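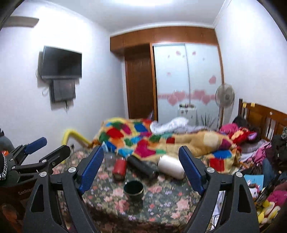
JITATCOMBE, 2018-05-22

Keeping milk, cream and yoghurt longer: tips for a small household fridge

Most milk that gets poured down the sink has been stored in the wrong part of the fridge, left on the bench too long, or bought in a bigger bottle than the household could finish. All of these are easy to fix. The tips on this page cover fresh dairy milk, cartons of plant milk, cream, yoghurt and buttermilk. Cheese has its own page.

Where to put it

The door is the warmest part of nearly every fridge. It swings out into the kitchen each time somebody wants the butter, and in January it can take a long while to cool down again. Put milk on the bottom shelf toward the back and use the door for mustard, jam, pickles and soft drink.

If your shelves are too close together for a two-litre bottle, take one out. They nearly all slide forward and tilt up. I took out the second shelf when we moved to Jitatcombe and have never put it back.

Don't push the bottle hard against the back wall. On older fridges the wall gets cold enough to freeze a strip down one side of the bottle, and the milk goes grainy when it thaws. Leave a gap the width of your thumb.

Keep milk away from cut onion, rockmelon and uncovered leftovers. Cream picks up smells faster than milk does, and butter is worse than either. A plate on top of the bowl will do if you are out of wrap.

Check the temperature

The numbered dial in a fridge tells you very little. Mine goes from 1 to 7 and the colour is worn off the half I use. Stand a fridge thermometer in a glass of water on the milk shelf, leave it overnight and read it first thing, before the door has been opened. You want 3 degrees. Anything above 5 and the milk will turn before its date.

If it reads high, turn the dial one step colder and wait a full day before reading it again. Going up three steps at once usually means frozen lettuce.

Other things to look at:

The door seal. Shut the door on a strip of paper and pull. If the paper slides out with no drag, wash the seal with warm water and a little dish soap, dry it, and try again. A dirty seal is a lot more common than a worn one.

The back and sides. Leave space for air behind the fridge and vacuum the dust off the coils twice a year. Switch it off at the wall first.

The load. A fridge packed solid cools poorly. So does one where the vent at the back of the top shelf is blocked by a cereal box or a bag of spinach.

Bringing it home

Put milk in the trolley last. Carry an insulated bag in the car and pack the cold things together so they keep each other cold. If you have a long drive, freeze a flat bottle of water and lay it across the top. We are 13 kilometres from the shop and I still use the bag in winter, as the heater is on.

Milk goes into the fridge before anything else is unpacked. The tins can wait.

Opening and pouring

Write the day you opened it on the cap with a marker. The date printed on the bottle applies to an unopened bottle kept cold, and once the seal is broken you are working to a different clock. Fresh milk is at its best within a week of opening. Pasteurised cream is about the same, and thickened cream can go a bit longer.

Pour what you want and put the bottle straight back. If you like milk on the table for tea, use a small jug and fill it halfway. Whatever is left in the jug should go into cooking and not back into the bottle.

Never drink from the bottle. This applies to adults as well.

Wipe the neck of the bottle and the thread of the cap every few days. Dried milk collects there and it is often what you smell when you think the milk is off. Pour a little into a clean glass and smell that before you tip out a litre.

Plant milks

Unopened long-life cartons of oat, soy, rice or almond can live in the pantry. Put one in the fridge the night before you need it, because they taste thin and sweet when warm. Once opened they need the same cold shelf as dairy milk, and the carton will give you a number of days. Follow the carton.

Shake them every time. The solids settle, and if you don't shake you will have watery milk all week and sludge at the end. Oat milk is the worst for this.

If it splits in coffee, let the coffee cool for a minute, and pour the milk in first with the coffee on top. Warming the milk a little beforehand also helps. Soy splits more readily in a sharp, acidic coffee than in a dark roast.

Chilled plant milks sold beside the dairy are not the same as the long-life cartons and must stay cold from the start.
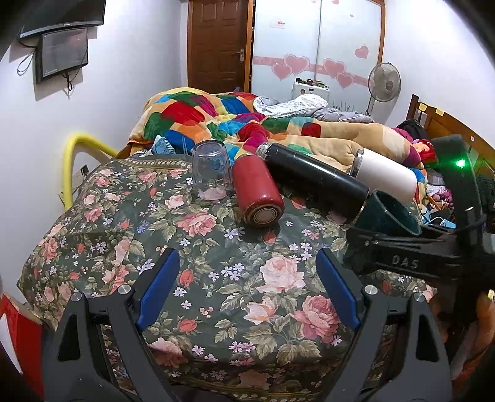

Homemade oat milk keeps three days at most. Make it in small batches with very cold water, blend for no more than 30 seconds and strain it through a cloth without squeezing. Long blending or hard squeezing makes it slimy. A pinch of salt improves the flavour a good deal.

Freezing

Milk freezes well enough for cooking and tea. Pour off a cupful first, as it expands, and leave the cap loose until it is solid. Thaw it in the fridge, which takes a day or more for a big bottle, then shake it hard. Full cream milk separates more than skim but comes back together with a good shake.

For small amounts, fill an ice cube tray and tip the frozen cubes into a labelled bag. Two or three cubes will loosen a white sauce or a pan of scrambled eggs.

Cream can be frozen but will not whip nicely afterward. Use it in soup or a potato bake. If you have whipped too much, spoon it in blobs onto a lined tray, freeze, and keep the blobs in a tub for hot chocolate.

Yoghurt goes grainy in the freezer. It is fine in muffins and marinades and poor in a bowl. Buttermilk freezes with almost no change, and since recipes only ever want half the carton this is worth knowing.

Don't freeze plant milk unless it is going into a smoothie. It comes out in flakes.

Using up the last of it

Milk close to its date: rice pudding, white sauce, pancakes, custard, or a pot of potato soup. Heat it gently in a heavy pan and stay near the stove. Rinsing the pan with cold water before the milk goes in makes it easier to wash later.

Slightly sour milk that is still within its date can go in scones in place of buttermilk. If it is lumpy, bitter or smells of anything other than sour, throw it out.

Half a tub of yoghurt: stir in grated cucumber, salt and a little garlic and have it with whatever is for dinner. Or hang it in a cloth over a bowl in the fridge overnight and spread it on toast. Keep the whey that drips out and use it as part of the water in bread dough.

A little cream: add it to mashed pumpkin or the pan juices from a chook. For butter, shake it in a jar with a tight lid until it clumps, drain off the liquid, and rinse the lump under cold water until the water runs clear. Salt it if you like. It won't last as long as bought butter, so make only what you will eat within the week.

Quick scones for sour milk

297 grams self-raising flour
40 grams cold butter
A good pinch of salt
203 millilitres sour milk, plus a little for the tops

Heat the oven to 220 degrees. Rub the butter into the flour and salt with your fingertips. Pour in the milk all at once and mix with a butter knife until it just holds. Tip it out, pat it to the thickness of two fingers and cut straight down without twisting. Set the scones close together on the tray, brush the tops with milk and bake for 13 minutes. The odd weights come from converting my old cup measure on the kitchen scale, and a few grams either way won't matter.

Spills and smells

Spilt milk in a fridge runs under the glass shelves and sits in the plastic rim. Take the shelf out, let it come to room temperature before you put it in warm water (cold glass can crack), and scrub the rim with an old toothbrush.

For the smell, wipe the inside with a tablespoon of bicarb in a litre of warm water, then with plain water, and leave the door open while it dries. Check the drain hole at the bottom of the back wall. Milk gets in there and you can clean the rest of the fridge all afternoon and not shift the smell. A cotton bud or a pipe cleaner will clear it.

Milk on carpet or car upholstery should be blotted up at once, sponged with cold water and blotted again. Don't use hot water, as it sets the protein. Cover it with bicarb when nearly dry, leave overnight and vacuum.

Rinse milk glasses and bottles in cold water before washing them in hot. If a bottle has a cloudy film, put in a spoonful of uncooked rice, some warm water and a splash of vinegar, put the lid on and shake. Stand it upside down to drain, and leave the lid off when you put it away.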